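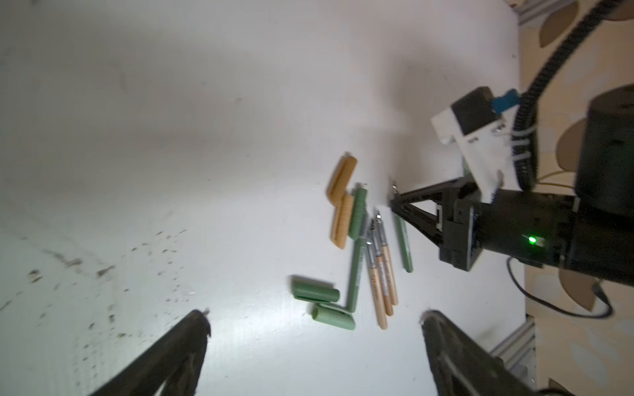

Slide 2: Why your meeting notes are bad

Wait for the coffee line to sit down. It won't. Start anyway.

Ask who took notes at the last staff meeting. Then ask who has read them. Leave the silence alone, it's doing my job for me.

The Fairclough story: 109 pages of minutes in one year, and the same question about the parking lot raised in every meeting through December. It was settled in the first one. Page 2. Very nicely typed.

Slide 3: What to write down

Decisions, and who has to do them. A date if you can get one out of anybody.

Skip who said what. If two people argued for half an hour about the font on the Ilstead brochure, the notes should say "Font: same as before." (Pause. Someone from Ilstead usually laughs. If they don't, move on fast.)

Slide 4: The 30-word rule

One item, 30 words, no exceptions for your boss. Read the Trolamstead one out loud, all 1,175 words of it, until people start to shift in their seats. Two paragraphs should do it.

Then the short version: "Keep the Tuesday delivery. Warehouse to confirm."

Handouts are by the door. Questions if there's time, and there will be if I skip the Trolamstead bit.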